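Fold the Laundry on the Table
By Hajar Sqalli
June 2, 2021

Most advice about laundry is about washing it. The washing is the easy part. A machine does it while you are in another room. The part that goes wrong is the twenty feet between the dryer and the drawer, and I think the fix is a dull one: fold on a wooden table, and on nothing else.

I folded on my bed for years. A bed is soft, so nothing lies flat on it, and at eleven at night the pile gets moved to a chair. After that it is no longer laundry. It is a chair you can't sit on.

A table is hard and flat, and you need it back for dinner. Dark clothes also show up well against pale wood, which helps when you are looking for the sleeves.
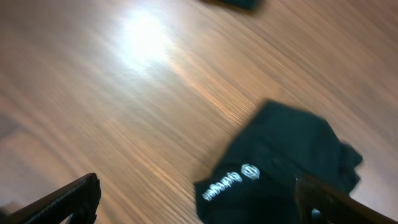
Do you need to put something down on the table first?

A clean, dry tabletop is fine as it is. Wipe it, let it dry, and start folding. A towel underneath only slides around.

My neighbor Nam-gil Bang disagrees with me about all of this. He paid nearly 900 dollars for a Vavness folding station with a padded top, and he says his back has never felt better. I believe him about his back. I have also seen the padded top, and it had a week of mail on it. Furniture with one job tends to pick up others.

Where I will give ground is on knit shirts. They take longer on a table than on a board, and the collar is the reason. People grab the shirt by the hem, shake it, and fold whatever comes out. Find the collar first. Do up the top button if there is one, lay the shirt face down, and smooth from the neck toward the hem. Mwende Mfinanga taught me that when we shared an apartment, and I have not found a better order.
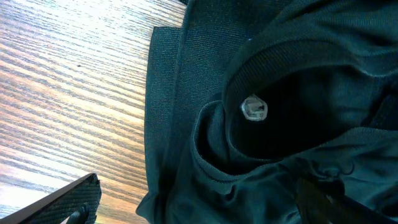

The case for small piles

The other mistake is emptying the whole basket at once. A full load in one heap makes you feel behind before you start. I take out a few pieces, keep them apart, and go back for more when those are done. Black things go on one side and blue on the other. Under kitchen light at night, navy and black are hard to tell apart once they are mixed. 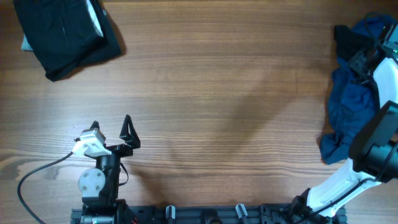

Black on the left, blue on the right.

It takes me 40 minutes to do a week's worth this way. The bed took less time, but I usually had to do half of it again.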